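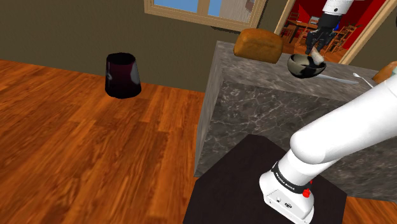 *Page last changed: July, 4.15 pm*

## Can a robot clear the worktop yet?

Not on its own, and not at a speed you'd put up with at home. The Tunlow group has spent the spring on kitchen chores in simulation, with one arm at one marble counter. Bread, a bowl and a few utensils are the sort of thing it has to deal with, and all of them are awkward in their own way.

We ran 867 attempts at the pick-and-place chores. In 530 of them the item ended up where it should. Most of the failures came at the grasp – the fingers closed too early, or pushed the item along the stone. Thin things lying flat were the worst.

Reach is the other trouble. An arm fixed in one spot has to fold over its own work to get at the far side, and it can knock things on the way.

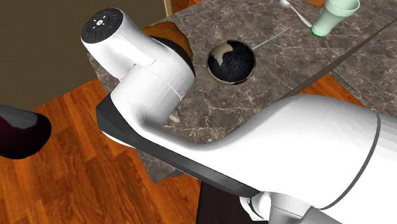
*Arm across the counter, with the bowl, spoon and green cup behind.*

Amedeo Marino has rewritten the approach step so the wrist lines up before the fingers come down. It adds 17 seconds to each pick, which we can live with for now. Uneven shapes are next on the list. 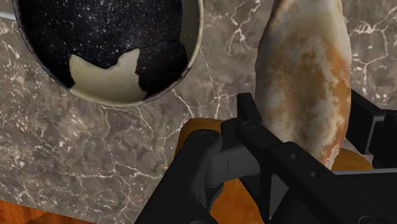
Parisa Shojaei wrote in to say that she would sooner see six chores done reliably than a whole kitchen done badly, and asked when any of this will be tried on a real worktop. The Zallbridge test kitchen is booked for the autumn, starting with bowls and cups. Knives will stay in simulation until the grasp figures improve.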